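Pipeline Siting and Municipal Consent: The Welmont Lateral

Dariusz Głowacki
Term report, Energy and Land Use

1. Background

The Welmont lateral is a proposed gas line between the Nulura basin and the port at Istbridge. It would cross 3 counties. Two of them depend on well royalties and support the route. The third, Greenberg, has no wells and carries most of the flood risk at the river crossing.

2. Method

I read the public comments filed with the state siting board, 2,115 in total, and sorted them by county and by main objection. Form letters were kept but coded separately. 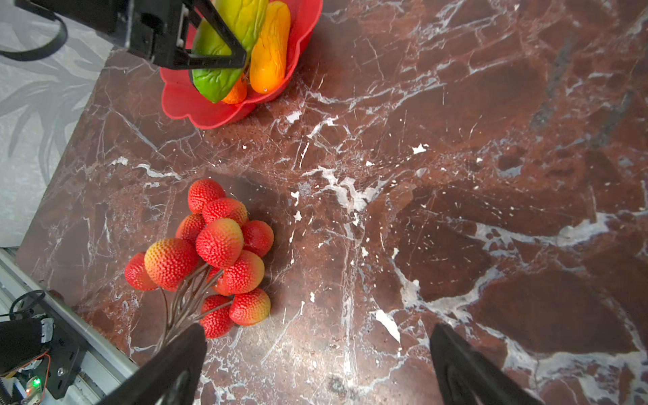

Comments that raised more than one objection were assigned to the first one stated. This favors short comments - long ones often open with general remarks - and the totals for property value are probably low as a result.

3. Results

Form letters made up 1,000 of the filings. In the rest, Greenberg residents wrote mainly about the crossing depth and the setback of 40 feet from private wells. Comments from the Nulura side dealt with jobs and road repair. Few writers in either group mentioned climate policy directly.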